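Prellero 2,000 A Jump Starter Pack

I've been selling these out of the shop since June, and it's the one I keep in my own ute. If your battery's gone flat because the door was left ajar all night (guilty!), you clip the red lead on, then the black, wait 30 seconds and turn the key. It'll do most petrol fours and sixes, and I've had it start my neighbour's old diesel on a cold morning, although that took 2 goes.

The leads are longer than the ones on the Rangel pack I used to stock, so you're not balancing the thing on top of the radiator. There's a torch on the end too, and a USB port for your phone. It weighs 1,308 grams with the leads on, so it'll sit in the glovebox if yours is a decent size. 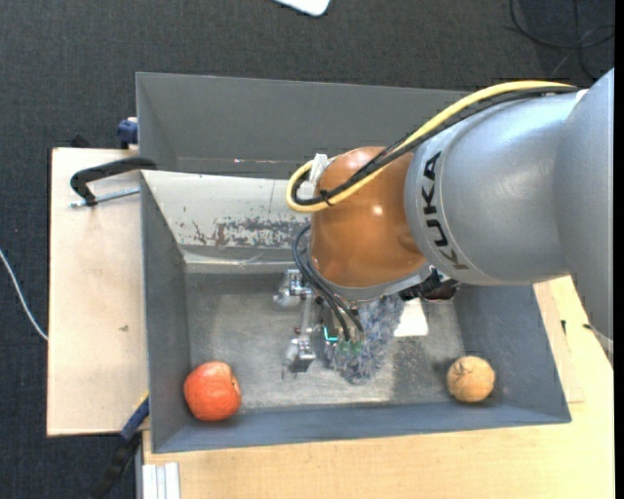
KUKA robot arm over an open metal bin.

Charge it fully before you chuck it in the car, and top it up every couple of months. I forgot once and it was no use to anyone. Please don't leave it on the dash in summer either – under the seat is fine.

If your battery keeps going flat, though, get the alternator tested before you buy one of these. I'm happy to do that while you wait.

Comes with leads, wall charger and a zip-up case. Spare leads are on the Wultach accessories page, or just ring and ask for me.

Eusebio Huamán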